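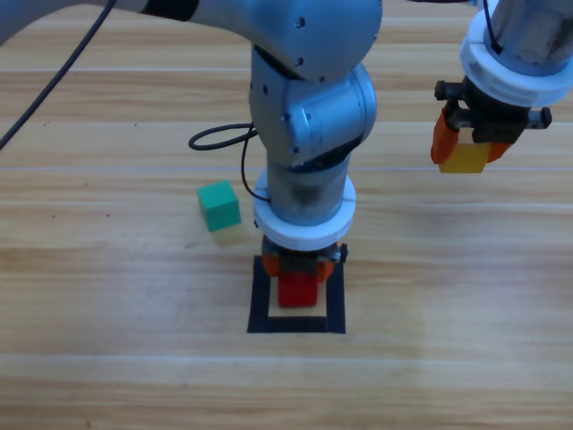 Light wood tabletop, with the grain running side to side.

Tandero open day, Vinell
Visit on Tue 22 October

Tandero makes tabletops and a small number of complete tables. The factory is on the east side of Vinell, past the rail yard, and it opens to the public twice a year, in May and in the fall. I had missed the May one. I signed up for the fall visit by email and got a reply the next morning with a parking map and a note to wear closed shoes.

Getting there

I took Route 57 out of Hulme. The turn for the factory comes right after a tire shop and is easy to drive past, which I did. The visitor lot is gravel and was mostly full by the time I had turned around. Check-in is in the front office. They give you a sticker, safety glasses and foam earplugs, and you sign a sheet. Coffee was in the hallway.

Our guide was Callum Hollis. He has worked in the finishing room for most of his time there and before that drove the lumber truck. He talks quietly and waits until people have caught up before he starts on the next thing, so it paid to stay near the front once the saws were running.

The lumber shed

The tour starts outside. Boards are stacked in an open-sided shed with thin strips of wood between the layers so air can get through. The ends are painted to slow down splitting. Most of what I saw was maple and ash, with a smaller pile of red oak at the back that Callum said was for a church order.

Boards stay in the shed until a meter says they are ready for the kiln. He let us try the meter on a couple of them. It has two pins that you push into the wood, and the reading comes up on a little screen. One board near the bottom of the stack read a good deal higher than the one on top of it. He chalked an X on the end and moved on.

The kiln itself was running, so we only saw the outside of it, a long metal building with vents along the roof. It smelled like a bakery that had burned something.

Cutting and glue-up

Indoors the boards are planed, ripped into strips and laid out in order on a long bench. This was the part I liked best. A woman at the bench was flipping and swapping strips until the color moved across the panel without any sudden jumps. She said the trick is to do it fast and then leave it alone. When she was happy she drew a big chalk triangle across the whole panel, so that anyone could put the strips back in the same order if they got knocked around.

The strips then get glue along one edge and go into the clamps. The panels stay clamped overnight. Glue that squeezes out is scraped off while it is still rubbery, with an old chisel in most cases. I asked whether the direction of the growth rings matters, because my father always said to alternate them.
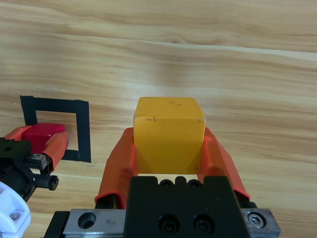

Callum said people argue over that at lunch. His own view is that with narrow strips it makes little difference, and he would sooner put the better face up. The oldest man in the glue room does not agree and alternates everything he touches. Both kinds of panel go out the door, and they have not noticed more returns on one than the other.

After the clamps come the sanders. The room is loud and we did not stay long. The last pass is by hand, with the grain, under a lamp set low on one side so that scratches throw a shadow.

Finishing

They use a hardwax oil called Plestora on nearly everything now. It goes on thin with a pad, sits for a while, and gets wiped off. The rags go straight into a lidded can of water. A second coat follows the next day. They used to spray lacquer and still have the booth, which is full of cardboard.

Oil brings out some yellow in light wood. There were sample blocks on the wall, half oiled and half bare, and the difference was bigger than I expected on the ash. If you want a pale table, ask to see the oiled sample before you order.

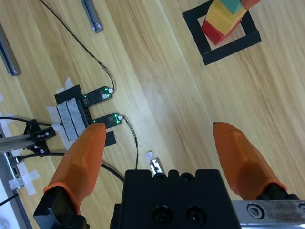 The seconds room

The tour ends here, and I suspect many of the visitors come for this room alone. It has panels with knots, patches or wrong dimensions, priced by size in grease pencil. I bought an ash offcut for 30 dollars to use as a shelf over the washing machine. It has a filled crack near one end that will go against the wall. They take cards, but the reader was slow, and the line at the register moved faster for people with cash. A man from the shipping desk helped me carry it out and had a blanket ready for the back seat.

Practical notes

The visit takes 2 hours, most of it standing. The floor is level indoors, but the shed is on packed dirt and would be muddy after rain. There is one restroom, next to the office. Children have to be old enough to keep the glasses on. For lunch I drove back toward Hulme and had a turkey sandwich at the diner across from the feed store. Spring sign-up is through the same email address, and the office said the list opens in the new year.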